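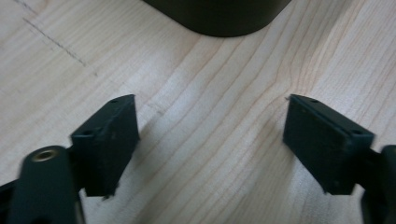
Drarnon hand gripper kit, worth the money?

smudaliar
28 November 2025
Hello all. I have used the Drarnon kit for six weeks now, for recording pick and place tasks at the bench. The fingers open wide and the movement is smooth. My complaint is the pads. The lower edge of one is already rough and a little chipped. Did others see this also? I paid for the full set with 12 spare screws and no spare pads, which I find strange.
Senthil Mudaliar

gevbridge_tom
Mine chipped in the first week. Print your own in something softer, the two holes make it easy to swap them.

Curier
I don't agree that it is a fault. Pads are a wearing part, like brake blocks. I have 2,556 recordings on one pair and the grip is still fine.

smudaliar
Curier, I accept that they wear. But then the seller should put a second pair in the box. Which colour do you have? Mine are the dark green-black ones.

Curier
The grey ones, from the January batch. Maybe the material is different.

menon_k
What I do like is the brass insert in the arm. On my old kit the screw went directly in the plastic and the thread was gone after 22 changes.

gevbridge_tom
Fair point about the brass. I would still not buy it again at this price.

smudaliar
I have written to Drarnon about the pads and will post their reply.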